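**Notas para la charla: lo que vi en la jornada de puertas abiertas de Tikora**
9 de agosto de 2021

(Empezar sin diapositiva. Respirar. No pedir perdón por la voz.)

Buenas tardes a todos, gracias por quedaros después del café, que sé que la puerta está muy cerca. Me llamo Zulmira Ramalho y vengo a contaros una visita. Yo llevo media vida con pinzas industriales atornilladas al suelo, de las que pesan más que yo, y fui a Tikora esperando una nave con vallas amarillas. Pues no: un dormitorio. Con su cama, su sábana de piñas y una manta de cuadros que todavía veo cuando cierro los ojos.

(Pausa, aquí suele reírse alguien.)

Nos recibió Esi Darko y nos metió en el dormitorio de tres en tres, porque más gente no cabía. La demostración es de manipulación doméstica con pinzas de mano: una persona lleva una en cada mano y hace las tareas con ellas, sin tocar nada con los dedos. Y lo que se coge es lo que hay en cualquier casa. Un sobrecito alargado, por ejemplo, de esos brillantes.

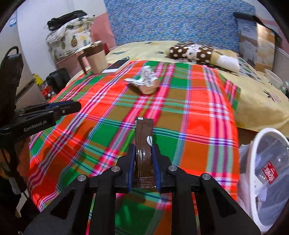 Yo le pregunté a Esi por la fuerza de cierre, deformación profesional, y me contestó que lo probara yo. ¡Y lo probé! Los primeros 2 intentos, al suelo. Con mis manos habría tardado un segundo, y allí estaba yo con la lengua fuera, girando la muñeca como si abriera una caja fuerte. Raghavendra Poduval, que venía conmigo, lo clavó a la primera y me lo ha recordado todo el viaje de vuelta.

(Si Raghavendra está en la sala, saludarle. Si no, saltar.)

Lo que me llevé de ese rato: los envases flexibles son un mundo. En mi línea todo llega rígido, orientado y a su hora. Un sobre se dobla, resbala y encima cambia de forma según por dónde lo aprietes. Abena Tetteh nos dijo que en su equipo llevan 1.655 repeticiones apuntadas entre envases, papeles y telas, y que los papeles arrugados siguen siendo lo que más discusiones provoca. ¿Por dónde se coge un envoltorio hecho un gurruño? Cada visitante tenía su teoría, y yo tenía dos. 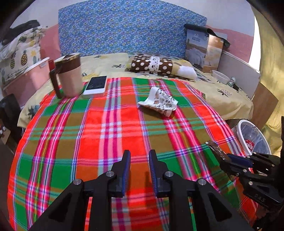

También aprendí a mirar el fondo. En la fábrica, fondo gris y luz fija, y a dormir tranquila. En casa te encuentras estampados por todas partes, y Abena insistía en que no quieren quitarlos. Me pareció valiente, la verdad. Yo habría puesto un mantel blanco el primer día.

(Ojo con el tiempo: si voy por el minuto doce, pasar directamente a las preguntas.)

Preguntas que hicimos nosotros, por si os sirven:

- ¿Cuánto se cansa la mano? Bastante, a mí me dolía el pulgar en el tren.
- ¿Se puede volver? Sí, repiten en octubre. Hay que apuntarse con Esi.
- ¿Y la taza? Nos dejaron intentarlo por el asa. No voy a dar detalles.

Os dejo mi correo en la última diapositiva. Venga, ¿quién empieza?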